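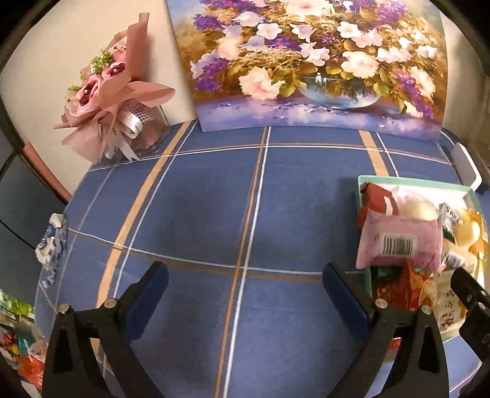 Why does a new cotton tablecloth shrink more in length than in width?

The lengthways threads are kept under tension for the whole of weaving and most of finishing, and the first proper wash lets that tension go.

I have been meaning to write this up since the spring, when I bought a cloth from the Gremholm mill shop and wanted to know how large to order the next one. The label gave a washing temperature and nothing on shrinkage. The person at the counter said "a bit", which may well be correct but can't be used to work out a hem.

Some terms first. The warp is the set of threads that runs the length of the roll. The weft goes across it, from one selvedge to the other. On a loom the warp has to be tight or the shed won't open cleanly, so those threads are stretched and pulled fairly straight. The weft is laid in with less force and ends up bending over and under the warp. When the finished cloth gets wet, the fibres swell, the yarns become fatter, and a fatter yarn needs a longer path to get round its neighbours. The extra path has to come from somewhere. It comes from the length of the cloth, and mostly in the direction that had been pulled straight.

People often talk as if the fibre itself gets shorter. For cotton this is a very small part of the matter. A single cotton fibre swells a good deal across its thickness in water and hardly changes along its length. Wool is different, as the scales on the fibre catch and ratchet under agitation, and that is felting. Felting carries on for as long as you keep making the conditions for it. Relaxation shrinkage in cotton mostly finishes after a few washes.

The method was simple. I sewed two pairs of marks in red thread before the first wash, one pair along the warp and one along the weft, well in from the hems. Hems are several layers thick and stitched, so they shrink at their own rate and pull the edge about. Measuring from edge to edge gives you a figure for the hem as much as for the cloth. Pen marks would have been quicker, but I did not trust them to stay.

Before each measurement the cloth was left flat overnight in the back room, unironed, and smoothed by hand without stretching. I used a steel tape. A cloth tape can itself change length over the years, and mine reads long against the steel one by enough to matter.

Results along the warp: 1,336 mm between marks as bought, 1,208 mm once it had settled. That is a loss of 128 mm, a good deal more than I had allowed for in my head. The weft pair moved so little that I would not care to separate it from my own error in laying the cloth flat. Most of the warp loss was there after the first wash. The second took a smaller share, and after that the reading wandered up and down by a millimetre or two depending on how I had smoothed it.

The wash itself was the ordinary cottons programme on the Jemel, which is an old front loader and runs hotter than the dial says. Drying was on the Carvalho rack in the hall. I have not tested a tumble dryer because I do not own one. I would expect more movement with one, for the plain reason that tumbling works the cloth while it gives up its water and lets the yarns slide to where they want to be. Drying on a line does the reverse in a small way, as the weight of the wet cloth pulls on whichever direction happens to hang down.

Ironing deserves its own paragraph. A damp cloth under a hot iron can be pushed back out by a surprising amount, and it will hold that size until it is next wetted. I gained several millimetres along the warp just by leaning on the iron in that direction. This is real length in the sense that the table sees it, but it is borrowed. If you are measuring for a new hem, measure before ironing.

Checks and stripes have a side effect that plain cloth hides. If a check is woven square, it will be slightly oblong after the cloth has relaxed, with the short side along the warp. Some mills allow for this and weave it oblong the other way. If you intend to join two pieces and match the pattern across the seam, wash both pieces first, together, in the same load. I have seen a joined cloth where one half was cut from washed stock and the other from the roll, and the lines parted company steadily from one end of the seam to the other. It can't be pressed out.

As for how much extra to buy: take the finished length you want, add the hems, then divide by what is left after shrinkage. Multiplying up by the percentage lost gives too small an answer, and the error grows with the shrinkage. With my figures you divide by 1,208 and multiply by 1,336. Do this for the warp only, unless you have measured the weft and found that it moves. A cloth sold as pre-shrunk still wants checking, as the word is used for anything from a proper mechanical treatment to a quick pass through warm water.

A test square will do if you don't want to mark the whole cloth. Make it as large as you can spare, overlock or zigzag the edges so it doesn't fray, and put the marks well inside. Wash it with a normal load. A small piece by itself gets thrown about in a way that a full cloth would not.

The fabric stall in Skodent market will cut a 12 cm strip off the end of the roll if asked, and that is enough for a warp reading provided the strip is cut lengthways. They usually cut across. Ask before the scissors come out.

Next on the list is a linen and cotton union cloth from the same stall, currently folded up with its red threads in and waiting for a free wash.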